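Aparelhos combinados para o café da manhã: alguém usa de verdade?
Fórum Casa Pequena > Cozinha > Eletroportáteis
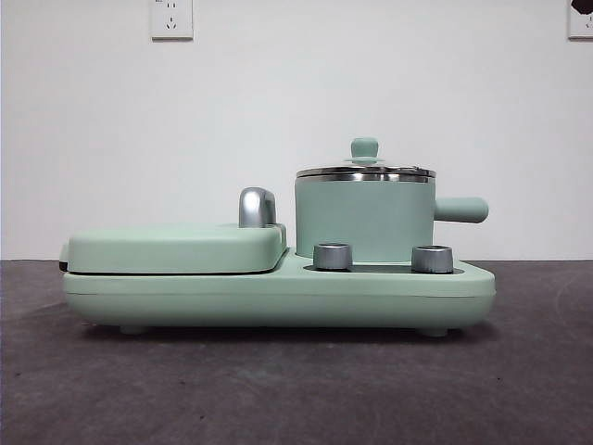 marmita_fria
12 set 2021
Moro num apê de 33 m² e estou desconfiado dessa moda de juntar tudo num aparelho só. A loja da esquina tem um da Clarnier e outro da Bakov, os dois na faixa dos 400 reais, e o vendedor jura que economiza espaço. Economiza onde? Esse verde-menta, por exemplo, tem uma base comprida que ocuparia metade da minha bancada, e a sanduicheira fechada fica só na parte esquerda. Uma sanduicheira comum eu guardo em pé no armário. Essa aí vai morar na bancada até a gente enjoar dela. Quem tem, usa tudo ou só uma parte?

pao_na_chapa
Tive um da Bakov por dois anos. Usei a chapa quase todo dia e o resto umas cinco vezes. Quando a resistência da chapa morreu, a assistência queria trocar o conjunto inteiro. Foi para o lixo eletrônico.

tia_do_401
Discordo. Aqui em casa somos dois, saímos cedo, e fazer tudo numa tomada só ajuda muito. Minha cozinha tem uma única tomada decente (prédio velho, apartamento 401, fiação de outra era). O meu é Clarnier e está inteiro desde dezembro.

marmita_fria
Desde dezembro são nove meses, tia. Nem saiu da garantia ainda.

tia_do_401
E a sua sanduicheira em pé no armário, tem quanto tempo?

marmita_fria
Onze anos. Era da minha mãe. Feia que dói.

voltagem_errada
A questão da tomada me preocupa mais que a do espaço. Somem os watts antes de ligar tudo junto. O folheto da Tenex que eu tenho aqui traz a potência em letra miúda na última página, e o vendedor não soube me dizer nada.

pao_na_chapa
Limpeza também. Chapa que não solta é um inferno, queijo escorre para dentro da dobradiça e fica lá. Antes de comprar, peçam para abrir na loja e vejam se a placa sai.

cafe_requentado
Vocês reclamam demais. Comprei um Hrynyshyn importado, garantia até 2028, e estou satisfeito.

voltagem_errada
Garantia de quem? Do fabricante ou do site que importou? Se for do site, eu não contaria muito com 2028.

cafe_requentado
Do site. Vou reler o papel.

marmita_fria
Por enquanto fico com a feia. Se alguém souber de um modelo com placa removível e peça avulsa à venda, me avise por aqui.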